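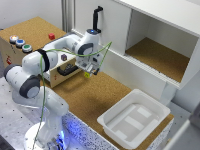

Tristby Rainfall Notes

Daily rain readings from two backyard gauges, one in Tristby and one in Culby, typed up from paper notebooks. The files are plain CSV and open in any spreadsheet program.

Contents

tristby.csv has 720 rows, one per day.
culby.csv has 190 rows. The Culby gauge was set up later and the notebook has gaps.
notes.txt holds remarks copied from the margins, mostly about leaves in the funnel.

Columns

date: the day the gauge was emptied, year first
rain_mm: rain in millimeters, to one decimal place
flag: blank, T for trace, or M for missing
reader: initials of the person who took the reading

A missing day has an M flag and an empty rain_mm field — it is never filled in as zero. If the gauge was skipped for a day, the next reading covers both days and has not been split.
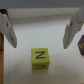
Known problems

Snow was melted indoors and measured as water, but only in Tristby. Three April readings in culby.csv were hard to read on paper and may be off by a digit. Readings were taken in the morning, so most of the rain belongs to the day before.

Credits and license

Tristby readings by Aurelio Ledesma. Culby readings and typing by Anjani Ginting. Free to use and share with credit.

Last updated May 24, 2023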